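Home Textiles and Garment Care
Handout 4: Folding and Storing Knit Tops
Revised January 20, 2021

Welcome back, everyone. Last time we got through washing and drying, and I know that some of you went home and had strong words with your dryers. This handout covers what comes next, the stretch between the laundry basket and the drawer, where a good many perfectly clean clothes come to grief. Please read it before class and bring two T-shirts with you, one plain and one with a print on the front. They don't have to be nice ones. Old and soft is fine, and kinder to a beginner than something brand new and slippery.

1. A little background

The folding unit used to be a single afternoon in this course, and it was mostly about bed linen. The oldest household book on our reading shelf, the Bresier manual of 1871, gives page after page to sheets, napkins and tablecloths and has very little to say on anything you would pull over your head. I still like to pass it around, because the advice on smoothing with the flat of the hand, from the middle outward, is as good for a T-shirt as it ever was for a tablecloth. Have a look at the drawings if you come early. Clean hands, please!

2. What a knit does

Most T-shirts are jersey, a knitted fabric made of tiny loops. Loops stretch and spring back, so a shirt that has been wadded up can usually be coaxed flat again without an iron. They also remember. A sleeve that spends a month rolled up at the bottom of a drawer will come out with a twist in it, and a collar that has been hung from one corner may start to wave at the edge.

Try this at your table - lay a sleeve flat, pinch the hem, and give it a small pull along its length and then across. You will feel that one direction gives more than the other. When you straighten a shirt, go gently in the stretchy direction and save your firmer tugs for the other one.

3. Choosing your surface

A table is best, and a made bed will do very well. Sofas and padded benches are where most of us really fold, with the television on, and I won't scold anyone for it. Just know that woven upholstery grips a cotton shirt a little, so lift and lay the fabric when you want to move it. Dragging it will only pull one side out of line while the other side stays put.

In class we will use the long Skorel tables in Room 608. Wipe yours down first, and check the edge for pencil marks left by the pattern drafting group.

4. Reading the shirt before you touch it

Beginners tend to grab the nearest bit of cloth and shake. Sometimes that works, and sometimes you end up with the shirt inside out and one arm swallowed. Take a moment to look first. Find the two sleeves, then the neck, then the bottom hem, in that order. If one of them is hidden, it is probably under a fold, and you can slide your hand in and turn the fold back.

A printed shirt helps you here. A face or a line of lettering gives you a center to work from, and once you know which way up the picture goes you know more or less where the collar ought to be.
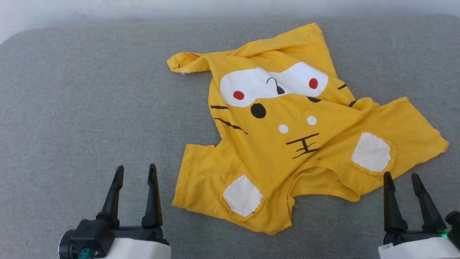 5. From heap to flat

Starting with a yellow cartoon shirt like this one, I would go for the bunched sleeve on the left and unroll its end before doing anything else. Next comes the part at the top that is folded over on itself. Open it out, then bring the wide flap on the right into line. Smooth the eyes of the face last, working from the crease toward the sides.

6. The basic fold

Turn the shirt face down with the collar away from you. Bring one side in toward the middle, lay the sleeve back on itself, and do the same with the other side. You want a long, even strip. Fold the hem up to just below the collar, then fold once more, and turn the whole thing over so the print is on top.

If the print is thick or rubbery, stop after the first fold up and store the shirt that way. Sharp creases across a print can crack it over time.

7. For next class

Fold the same shirt on two different surfaces and write a few lines about how each one felt. Then read the Golob chapter on drawers and shelves, as far as the section on cedar. Copies are at the Grolamska Street desk, and the loan period is nearly 7 days, so do bring them back when you come. Wool and sweaters will wait until April.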